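ウェスステッド通信 3月号
現場から

タオルたたみの教示作業、遠隔操作に一本化

フラブベリ作業所で続けているタオルたたみの教示作業は、3月から全面的に遠隔操作方式に切り替わりました。これまでは、アームを人が直接手で持って動かす方式(以下、手持ち教示)と、離れた席から操作用アームで動かす方式(以下、遠隔教示)を並行して使っていました。今月からタオル類については遠隔教示だけで収録します。手持ち教示は、箱への収納と棚への移し替えの工程に残します。

この記事では切り替えの経緯と、新しい手順、収録の判定基準をまとめます。操作を担当する方は後半の手順の項を必ず読んでください。前号で配布した手順書のうち、第二章は今号の内容で置き換えになります。

切り替えの理由

手持ち教示には良いところがありました。アームを握ってそのまま動かすので、初めての人でもその日のうちに一通りの動作を入れられます。力の加減が手に直接返ってくるため、箱の縁に当たった、底に着いた、といったことも見なくても分かります。

タオルの場合に困ったのは、操作する人の腕と手が手首カメラの視野に入ることでした。布を持ち上げる場面で反対側の手を添えてしまう人も多く、その収録は学習に使えません。本番の動作中には人の手がないので、手が映っている画像と手が映っていない画像で、動作の出方が変わってしまいます。添えた手をあとから画像処理で消すことも試しましたが、布と手の境目がきれいに抜けず、手間のわりに結果が良くなりませんでした。

もう一つは腕の重さです。アームは重力補償をかけた状態で軽く動きますが、たたみの動作では肩より低い位置で手首を細かく返すことになり、続けていると操作者の手首が先に疲れます。疲れてくると最後の折りが雑になり、午前と午後で収録の質がはっきり分かれていました。

遠隔教示では、操作用アームのロジーテ(Rozīte)を机の上で動かすと、作業台側のアームが同じ姿勢をとります。操作者は作業台に触れません。手は映らず、姿勢も椅子に座ったままです。力の感覚は弱くなりますが、タオルは硬いものに比べると押しつけすぎの影響が小さく、画面を見ながらの操作で足りると判断しました。

判断にあたっては、手持ち教示と遠隔教示で50回ずつ収録し、同じ条件で学習させて比べました。手持ち教示で学習した側は、一回目の折りまではよくできるのに、向きを変えてもう一度折るところで止まることが多く、遠隔教示の側はそこを通過できました。差が出たのはほぼこの一点です。

担当者から

収録班のネスリン・トゥンジェルは、手持ち教示を最も長く担当してきました。切り替えには当初あまり乗り気でなかったといいます。

「手で持つと、布がどこで引っかかっているか分かるんです。遠隔だとそれがない。最初の一週間は指を布の下に入れるのに何度もやり直しました。今は、指先を台に着ける前にいったん止めて、画面で布の端と指先の位置を見てから入れています。急いで入れると布が逃げます」

学習と評価を受け持つダイアネ・フォンテスは、収録の「間」について次のように話しています。

「止まって考えている時間が長い収録は、ロボットも同じところで止まるようになります。迷ったら一度収録を切ってください。途中まで入れて、考えて、続きをやる、というデータがいちばん扱いにくいです。失敗は消さなくていいので、印をつけて残してください。失敗してから立て直した動作は使い道があります」

二人の話は少し食い違って聞こえるかもしれません。トゥンジェルのいう「いったん止める」は一呼吸のことで、フォンテスが困っているのはそれよりずっと長い停止です。手順では、指先を入れる前の短い停止は認め、それを超えて迷った場合は中断して撮り直す、と整理しました。

作業台とタオル

台の敷き布は青の無地で統一します。以前は灰色の台をそのまま使っていましたが、白いタオルの端が台の反射に紛れて、画面越しではどこまでが布か分かりにくいという声が続いていました。青に替えてからは、端を探す時間が短くなっています。

敷き布は収録のたびに張り直す必要はありません。軽い折り目は残っていてかまいません。むしろ、折り目も影も一切ない状態だけで収録すると、別の台に持っていったときに動作が不安定になります。ただし、敷き布そのものを指でつまんでしまうほど浮いている場合は、その場で直してください。

タオルは、台所用の薄手のものと浴用の厚手のものを使います。薄手は無地と格子柄、厚手は無地のみです。柄物は折り線と柄の線が並ぶため、折りがずれたときに画面で気づきやすく、操作の練習に向いています。一方で、裏表の見分けには柄があまり役に立ちません。裏表はハンガー用のループか、縁の縫い目で確認してください。

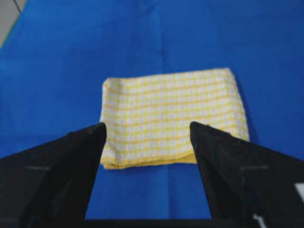 読了時間 7分

薄手の格子柄タオルは、手首カメラの画面では白地に黄色の細い線が入って見え、青い敷き布との境目が追いやすい組み合わせです。黒い指の先がタオルの下側の縁に左右からかかる位置は、操作中に何度も目にすることになります。慣れないうちは、この画面だけで指先の高さを読み取るのが難しいので、横からの固定カメラの画面も必ず並べて開いてください。

収録の手順

一 開始前

ロジーテと作業台側のアームの姿勢を合わせます。ずれたまま接続すると、つないだ瞬間にアームが大きく動きます。接続画面で全関節の表示が緑になるまで、接続のペダルを踏まないでください。緑になっても、作業台のそばに人がいるときは声をかけてから踏みます。

グリッパーは全開にしてから始めます。開き具合がまちまちだと、最初の動作がそのたびに変わります。

収録ソフトのヌーヴェル(Nuvel)で、タオルの種類、初期状態、操作者名を入れます。初期状態は「広げた状態」「半分に折った状態」「丸まった状態」から選びます。前の収録の値が残っていることがあるので、操作者が交代したときは名前の欄を見てください。先月はこの欄の入れ忘れがかなりあり、あとから記録を突き合わせる作業が発生しました。

二 配置

タオルは作業台の中央付近に置きますが、毎回同じ位置と角度にそろえないでください。少し右に寄せる、斜めにする、手前に近づける、といった変化をつけます。置く人と操作する人が別の場合は、置く人が位置を決めます。操作する人が自分で置くと、どうしても自分が取りやすい向きになります。

アームが届く範囲の外にははみ出さないようにします。敷き布の端に近すぎると、指先が敷き布の縁を拾います。

三 折り

広げた状態から始める場合は、手前の縁をつまみ、持ち上げて奥の縁に合わせます。持ち上げる高さは、布の中央が敷き布から離れない程度にとどめます。高く上げると布が振れて、下ろしたときに角が内側に入り込みます。

合わせたら指を開き、まっすぐ上に抜きます。横に抜くと上の一枚がついてきます。ここは手持ち教示から移ってきた人が引っかかりやすいところで、手で持っていたときは無意識にひねって抜いていたはずです。遠隔ではひねりが大きく出るので、上に抜くことだけを意識してください。

次に左右どちらかの縁を取り、反対側へ折ります。どちらから折ってもかまいませんが、一つの収録セットの中では同じ側にそろえます。左右が混ざると、ロボットが中間の動きをしようとして、布の真ん中をつまみに行くことがあります。左右を変えたいときはセットを分けて、ヌーヴェルの備考欄に書いてください。

厚手のタオルは、二回目の折りで折り山がふくらみ、手を離すと少し戻ります。戻りを押さえようとして上から何度もたたく操作が見られますが、たたくのは一度までにします。少し戻ったままで合格です。

四 終了

たたみ終わったら、グリッパーを開いてタオルから離し、待機位置に戻してから収録を止めます。折り終わった瞬間に止めてしまうと、ロボットが終わりを判断できず、たたんだものをもう一度つまもうとします。待機位置まで戻す動作も収録の一部だと考えてください。

そのあと、結果を「合格」「手直しあり」「失敗」から選んで保存します。迷ったら「手直しあり」にして、評価班に回します。

合否の基準

前号までの基準は「四角く折れていること」だけで、人によって判定がばらついていました。今月からは次のとおりとします。

角のずれは、上の層と下の層の縁が平行に近ければ多少あってもかまいません。台形気味になっていても、運ぶときに崩れない形なら合格とします。きれいな長方形だけを合格にすると、ずれた状態から先の動作をロボットが学ぶ機会がなくなります。

縁の片側に布が寄って厚くなっている場合は、層が開いていなければ合格です。折り山の丸みやしわも問いません。

裏側が表に出ている場合、角が一つでも折り込まれて内側に隠れている場合は、手直しありとします。タオルが敷き布ごと動いた場合は失敗とし、敷き布を直してから次に進んでください。

途中でタオルを落とした場合は、自分で拾い直して最後までたたみ終えたものであれば手直しありとして残します。人が手を出して位置を直した収録は、結果が良くても失敗です。

収録の状況

切り替え後に保存され、評価班の確認を通った収録は415件になりました。内訳では薄手の格子柄が最も多く、厚手の無地が不足しています。今月の残りは厚手を優先し、特に「丸まった状態」から始めるものを増やします。丸まった状態からの収録は時間がかかるうえに失敗も多いため、担当を一人に固定せず、交代で入れることにしました。

次の評価では、学習済みの動作を100回続けて走らせ、止まった場所と原因を記録します。評価の間は操作席を使えません。評価の時間帯は予約表に入っていますので、収録の予約を取る前に見てください。

質問の多かった点

ペダルから足を離すとどうなるか。作業台側のアームはその場で止まります。もう一度踏むと、その時点のロジーテの姿勢に合わせようとします。離している間にロジーテを動かした場合は、開始前と同じように姿勢合わせからやり直してください。

画面の遅れが気になる。固定カメラを三画面以上開いていると遅れが出ます。手首カメラと横からの固定カメラの二つに絞ってください。それでも遅れる場合は収録を止めて、設備担当に連絡をお願いします。遅れたまま撮ったものは、動作と画像がずれているため使えません。

グリッパーの指先が汚れたとき。乾いた布で拭きます。溶剤は使わないでください。表面がつるつるになると薄手の布をつまめなくなります。指先の交換時期は設備担当が見ているので、操作者の側で外すことはしないでください。

左利きの人はどうするか。ロジーテは左右どちらの手でも使えます。台座を反対側に付け替える必要がありますが、付け替え後の原点合わせに時間がかかるので、左利きの方の予約は続けて入れるようにしています。予約のときに備考欄に「左」と書いてください。

自宅用のタオルを持ち込んでよいか。今のところ受け付けていません。種類を増やすのは厚手の無地がそろってからにします。

新しく担当する方へ

遠隔教示を初めて行う方には、操作席で半日の練習をお願いしています。最初は布を使わず、スポンジをつまんで置く動作から始めます。次に薄手の格子柄を一度だけ折る練習、最後に二回折りです。練習中の操作は保存されますが、学習には入りません。

手持ち教示の経験がある方も、練習は同じ内容です。手持ちでの速さに合わせようとすると動作が荒くなるので、初日は速さを気にしないでください。収録の速さについては、班として目標値を置いていません。

練習の予約はトゥンジェルまで。ヌーヴェルの入力欄や判定基準についての問い合わせは、フォンテスが受けます。手順書の第二章の差し替え版は操作席の棚に置いてあります。古い版は各自で処分してください。

次号では、箱への収納工程で続けている手持ち教示を取り上げます。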